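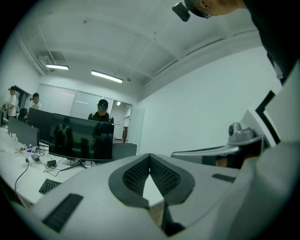

# troststead-recipes

Print this page | E-mail this page
3 min read

So this is my big pile of typed-up community cookbook recipes, all 2862 of them, in one CSV. I started with my aunt's spiral-bound church cookbook and then kept finding more at yard sales (I have a problem). There are 64 books in here now, mostly from the Midwest, and a truly silly amount of gelatin salad.

Search recipes Enter keyword Go

## What's in the file

One row per recipe, 11 columns. The ones you'll probably want are `title`, `book_id`, `ingredients` and `method`. Ingredients are split with semicolons, and I left the spelling the way it was printed, so you'll meet "brocolli" a lot. I took out the names of the people who sent recipes in.

## Stuff to watch for

- "1 can soup" almost never has a size. I didn't guess.
- Oven temps are blank for 19 of the cakes. The books just say "moderate oven" and I put that in `notes`.
- The Sinetti book has two different page 40s! Both are in, marked `40a` and `40b`.
- Duplicates are still there. If five books have the same seven-layer salad, you get five seven-layer salads.

## Using it

Load `recipes.csv` as UTF-8 or the fractions go weird. `books.csv` has the titles and my best guess at the decade for each one.

Take it, cook from it, make charts, whatever you like. If you spot a typo that's mine and not the book's, open an issue with the row number. I usually get to them on Tuesday nights.

Print | E-mail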